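Keeping a small worktop clean and happy

I do love a good wipe-down! There's something so cheering about a clear surface first thing in the morning, and it takes hardly any time once you've got the habit (mine started when we moved to Nanside and I finally had a bench of my own).

For everyday marks I use warm water with a squirt of washing-up liquid and a soft cloth, well wrung out. Go over it twice, then dry it with an old tea towel. Tea rings want a paste of bicarbonate of soda, left on for 2 minutes and rinsed off. Try a hidden corner first, and keep vinegar well away from real marble!

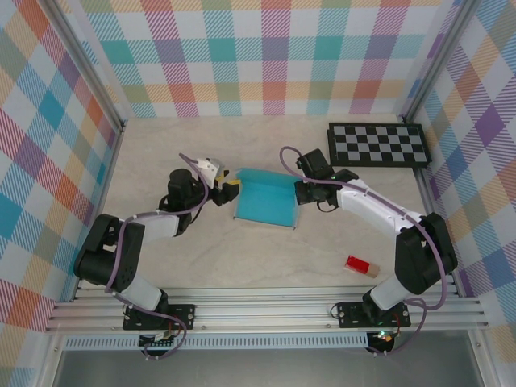 A pale, faintly marbled surface with bright plaid on three sides.

Pattern is a great friend in a workroom. I'm mad about checks and stripes, and a lively wall hides little splashes far better than plain white. If yours is fabric, brush it down with a dry clothes brush every so often and dab any spots with cool water, working from the outside in. Painted walls can take a damp sponge.

Crumbs and sawdust love to gather where the bench meets the wall. An old toothbrush gets right in there, or a clean paintbrush if you've one going spare. I keep mine in a jam jar by the window, next to the dusters, and give the brushes themselves a good soapy wash each October.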